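I have reached the stage of life where I reread the same detective series every winter and still can't remember who did it. There are people who would call this a failing. I call it excellent value for money, having bought all four of the Drirkard mysteries second-hand in one go, with a previous owner's shopping list still in the third.

If you haven't come across them, Inspector Drirkard is a retired harbour policeman who keeps being asked to look at things. He looks at them, goes home, makes soup, and two chapters later somebody is arrested. The soup takes up a fair bit of room. My friend Renu Vashisht skips it, and then complains that she didn't spot the clue about the missing ladle.

This January I started with the second book, The Aden Passage, on the grounds that the first is mostly people being introduced to each other on a staircase. It's set on a steamer, with 842 passengers, of whom we meet nine. One of them is strangled before the ship has left port, so the title oversells it a bit. I was certain it was the purser. I was certain last year too, and I have a note in the margin of page 181 to prove it. The note says "PURSER!!" and is underlined twice. It was not the purser.

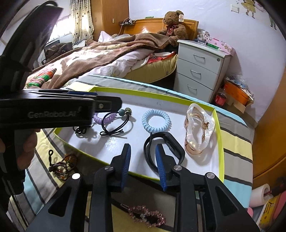 The tray with the green rim, lilac hair coil included.

What I like about this one is how badly everybody lies. Modern suspects are all so good at it. They have alibis with train times in them. In The Aden Passage a man claims to have been asleep, is asked what he was wearing, and says "a hat". Drirkard writes this down and asks if there is any more bread.

I lent it to Ashwin Thevar afterwards and he returned it in two days, having guessed the murderer from the cast list. I haven't lent him the third.

The third is The Lurnia Bequest, and here I must confess to a grudge. It's the one with the will. I don't get on with wills in crime novels. There's always a cousin, the cousin is always abroad, and by chapter six I'm drawing a family tree on the back of an envelope and putting the wrong uncle at the top. Manju Sandhu, who lent me her own tree, had given two of the characters the same wife. We compared notes on the phone at eleven at night and came away knowing less than when we started.

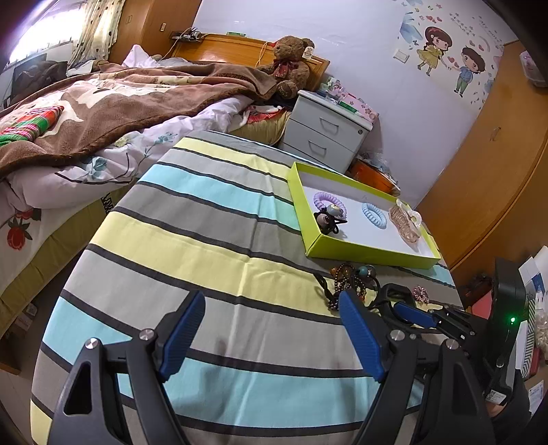 Striped cloth on the table, folds and all.

Still, the chapter in the solicitor's office is the best thing in the whole series. It's pouring with rain, the clerk has lost the key to the deed box, and everybody who stands to inherit has to sit in a row and be polite. I read it slowly, and then went back and read it again before letting anyone open the box.

That leaves the fourth, which I've been putting off. I remember a greenhouse, and somebody called Thakur who plays the cello and is either the victim or the vicar. Please don't tell me in the comments. I've got as far as the cello and I have my eye on the gardener, whose boots have been mentioned three times now.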